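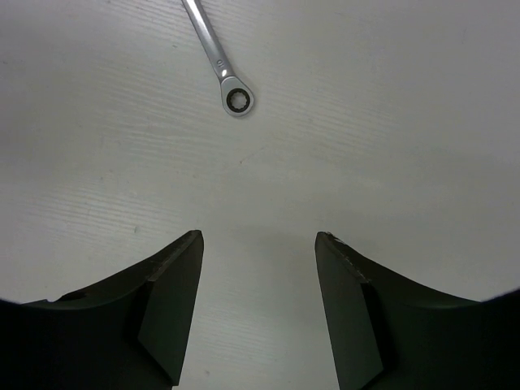

Item 2: 10 mm ratcheting wrench, ring end, seen ahead of the open fingers.

Clarnbridge Robotics Club - Minutes, December

Present: Malachy Cronin (chair), Gearóid Hennessy, Colm Ó Briain, Yasir Mohmand (minutes)
Apologies: Ultan Mac Carthaigh

1. Previous minutes
Accepted with one correction: the spare cable order was placed by Colm, not Gearóid.

2. Wrench task
Gearóid reported on the Prurkis entry. The task is to pick a wrench from the table and place it in the tray. The log holds 1,065 attempts against a target of 1,000. Yasir noted that 16 were entered twice and must be removed before the log is submitted. The target is still met.
Colm asked whether polished tools should stay in the set, given the highlights along the handle. Agreed to keep them and to record the lamp setting with each session.

3. Workspace
Malachy proposed fixing the tray position with corner stops. Gearóid preferred to vary the angle between sessions. Left as is until Ultan can comment - he wrote the placement routine. 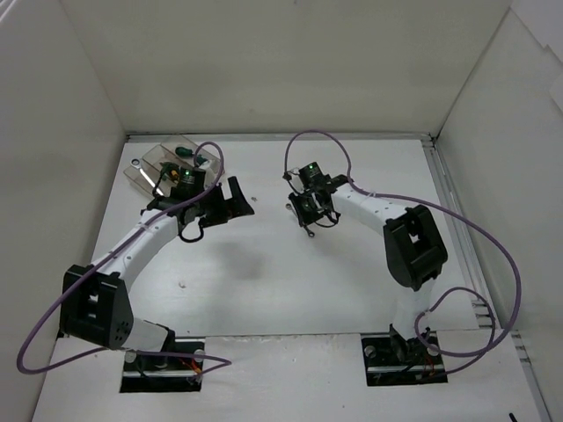 Both arms at the table, right gripper over the wrench, tool tray in the far left corner.

Cable routing was discussed. The purple cables are to be checked for rub at the joint housings before each session. Colm to add a line to the start-up sheet.

4. Software
The Orow branch is frozen except for fixes to the gripper close command. Members are reminded to enter the branch name in the log.

5. Any other business
Flanagan room booking ends at 9:00 p.m. Power down by 8:45.

Actions
Yasir - remove duplicate entries
Colm - start-up sheet, lamp setting column
Malachy - ask Ultan about tray position

Meeting closed 8:20 p.m.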